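Category: Workshop Notes > Teaching by Demonstration
7 min read

Collecting Sweeping Examples Without Losing Your Mind

By Fiachra Lenihan

If you've read my earlier page on wiping tables, you know how fond I am of boring chores. Sweeping is my favorite of the lot, and it's a wonderful second task for a two-armed setup, because one hand has to keep the dustpan still while the other does something long and sweeping (sorry) with a brush. I started my own set back in March and it now holds over 400 usable runs, so what follows is the routine I've settled into, warts and all.

Step 1. Pick a real corner

Find a spot with shelves, a wall, and something awkward to work beside. I know it's tempting to clear a nice open patch of floor! Do a handful of runs there to warm up if you like, then move to where the chore would happen in a home. Put down one piece of trash to begin with. Crumpled paper is a good first target, and you can work up to crumbs later.

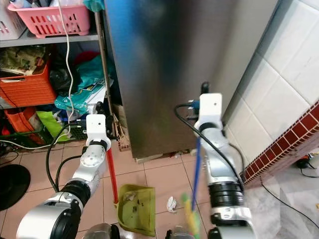
Red broom handle in the left gripper, its tip in the dustpan, brush on the right, paper waiting on the tiles.

Decide now which arm gets which tool and stick with it for the whole batch. I swapped hands halfway through my first set and ended up sorting the files into two folders, Homitz and Lorkau, named after the villages where my cousins live. Don't do that. Use boring folder names.

Step 2. Get a good grip before you record

Close the fingers on the handle, lift a little, and give it a gentle wiggle. If the tool turns in the grip, open up and try again. I like to look through the wrist view at this point, since the head view can make a crooked grip look perfectly fine. You want a clear look at both fingers and the part of the handle they're holding.

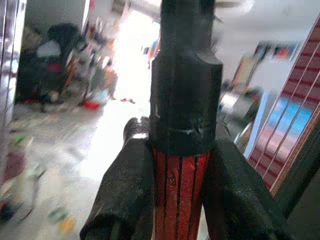 Should I keep runs where the tool slips?
Keep them if you recovered and finished the job, and put "slip" in the notes. Throw out the ones where you had to walk over and fix the handle by hand.

Step 3. Record in short batches

Nine runs, then a stretch and a glass of water. I've tried longer batches and my sweeping gets lazy, and a lazy teacher makes for a lazy student. Each run goes like this:

- Start with both arms in your usual resting pose.
- Set the dustpan down flat and hold it there.
- Bring the brush in behind the trash and sweep toward the pan.
- Stop, count to two in your head, and end the recording.

Between runs, move the paper a hand's width or so. Turn it, flatten it, scrunch it up tighter. Every so often, shift the dustpan too, and let yourself take a second stroke if the first one misses. Those second tries are worth their weight in gold, as a learner that has only ever seen perfect strokes has no idea what to do after a bad one.

Step 4. Check every camera view

Pick a run from each batch and play all the views side by side. Look for frozen video, a view that starts late, or fingers that hide the whole tool. It's fine for the fingers to take up a lot of the picture, so long as you can still tell what they're holding. 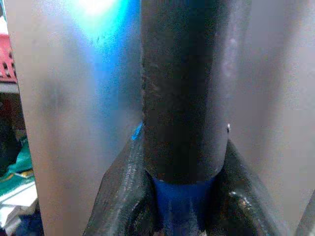
Step 5. Label and back up

Write down the tool in each hand, the kind of trash, and whether it ended up in the pan. I do this right after the batch with a cup of tea, while I still remember which run was the silly one. Then copy everything to a second drive. I aim for 500 runs before training, though I'd happily try a small test at 48 just to catch mistakes in the labels.

Updated May 12, 2018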